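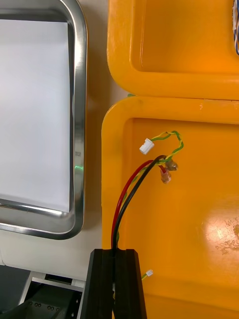

Crowd safety walk-through, Chowdary Grounds
Evening discourse and public meal, main tent and approach roads
Monday, October 5, 2026
Inspected by: Jayanthi Iyer
With: Sivaprasad Kulkarni for the organizers, Amnuay Suksawat for the tent contractor

Marks used: OK, FIX (before gates open), NO (do not open until cleared), NOT SEEN (claimed but not shown to me)

Permitted attendance on the application is 2,561. The organizers expect the guru's followers to keep to it. I have read the same promise on the September application, and the road was blocked that evening by seven.

1. Entry and exit

1.1 Main gate opens outward, full width -- OK
1.2 Side gate by the water tank -- FIX
Chained when we got there. Mr. Kulkarni said the key is "always nearby." It took 49 minutes to arrive. Take the chain off the site altogether.
1.3 Rear exit behind the stage -- NO
Reserved for the guru's car, according to the plan. An exit with a car parked in it is a wall. Either the car moves or the exit comes off the plan and the attendance figure drops.
1.4 Exit signs lit on backup power -- NOT SEEN
Told they work. The generator was out on another job.

2. Seating and aisles

2.1 Center aisle kept clear -- OK on the drawing
The tape on the floor matches. Whether people sit inside the tape once the singing starts is another matter, and I would like to see who is going to move them.
2.2 Separate blocks for elderly and families -- OK
2.3 Donor enclosure, 200 chairs -- FIX
Chairs are tied together in rows, good. The rope around the enclosure is at neck height for a child. Lower it or use barriers.
2.4 Path for blessing line -- NO
The line goes forward to the stage and comes back along the same path. People going up will meet people coming down at the narrowest point in the tent. I raised this last time. The answer then was that devotees are patient. Make it one way.

3. Tent and electrical

3.1 Poles and guy ropes -- OK
Mr. Suksawat's crew had redone the north side and it was solid work. Pulled on every rope.
3.2 Fabric flame certificate -- NOT SEEN
A photocopy was offered, made out to Maremance, for a tent of another size. That isn't a certificate for this tent.
3.3 Cables off the ground at crossings -- FIX
Two crossings bare near the sound desk.
3.4 Oil lamps on stage -- FIX
Allowed on a fixed stand with a bucket of sand beside it. Not on the steps, however it has been done in other towns.

4. Meal area

4.1 Gas cylinders outside the cooking shed -- OK
4.2 Handwashing points before the serving line -- OK
4.3 Drinking water test -- NOT SEEN
Result "expected." Ovow has the supply contract and can send it straight to me.
4.4 Serving line separated from tent exit -- FIX
Turn the tables a quarter turn. Agreed on the spot and half done before I left.

5. Medical and police

5.1 First aid post staffed -- OK
Padmavathi Kurian walked me through the roster and the stretcher route. She has asked for a second post at the far end and I support it.
5.2 Ambulances -- FIX
Plan says 2. One is confirmed in writing.
5.3 Radio contact with police post -- OK
Tested from the tent, the gate and the road. Weak at the parking field.
5.4 Followers' own security team -- NOT SEEN
Names requested, none given. I am told they are calm young men. They will also be standing at the exits, so I want the list and I want them briefed by the police.

General comments

The prayer hall people at Cusier Road had a shorter form and sent everything with it. Here I was given tea and a good deal of reassurance. Three of the missing papers were also missing in September.

Items 1.3 and 2.4 must be cleared in person. Photos sent by phone will not be accepted for these. Call Parvathi Bhat at the permit desk for a return visit.

Permit status: HELD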